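Textiles and Everyday Life, Handout 4: How Cloth Gets Its Blue

Welcome back, everyone! Last time we got as far as the loom and then ran out of hour (my fault, I do go on about looms), so I've put the dye material into this handout and you can read it at your own pace before we meet again at the Peturdale annex.

Indigo is a strange dye, and I think it helps to get the strangeness clear first. Most plant dyes dissolve in hot water, and the cloth drinks them up, usually with the help of a mordant such as alum. Indigo won't dissolve in water at all. You have to take the oxygen out of the vat, and then the blue goes away and you're left with a murky yellow-green liquid that smells, I'm sorry to say, a good deal like a barn. The cloth goes in, comes out looking green, and turns blue in the air while you stand there watching it. I have seen this more times than I can tell you and I still call people over to look!

The color builds up in layers. One dip gives you a pale sky blue, and a really deep navy may take a dozen or more, with airing between each. Hülya Avcı, who kindly lent us her sample book, keeps a swatch from every dip, and you are welcome to turn the pages (clean hands, please).

Now, denim. It is a twill, so the threads cross in a diagonal, and traditionally only the warp is dyed while the weft is left white. That's the reason the inside of the leg is so much paler than the outside. The warp yarn is dyed quickly, in short dips, so the blue sits near the surface and the core of the yarn stays white. Mills call this ring dyeing. 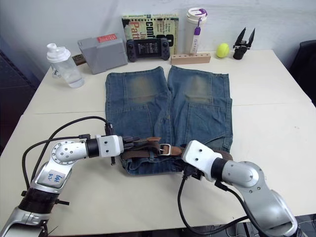
When the surface wears away, the pale core starts to show, and it shows first wherever the cloth bends or rubs: knees, pocket edges, the fold of a hem. Manufacturers learned to hurry this along with stones, enzymes, sanding and sometimes a tint over the top, and we'll compare those finishes properly next time.

For next time, please:

Read Dağdelen's chapter on vats, and skim the part on woad if you're short of time.

Bring one blue garment you've owned for a good while, and a few lines on where it has faded.

If you missed the twill exercise, ask Necati Yalçınkaya for the sheet. He has plenty left over.

Oh, and wear something old. We will be opening the small vat, and it does splash.

Handout prepared by Songül Çetinkaya, October 4, 2020 | Questions: see the course office | Back to top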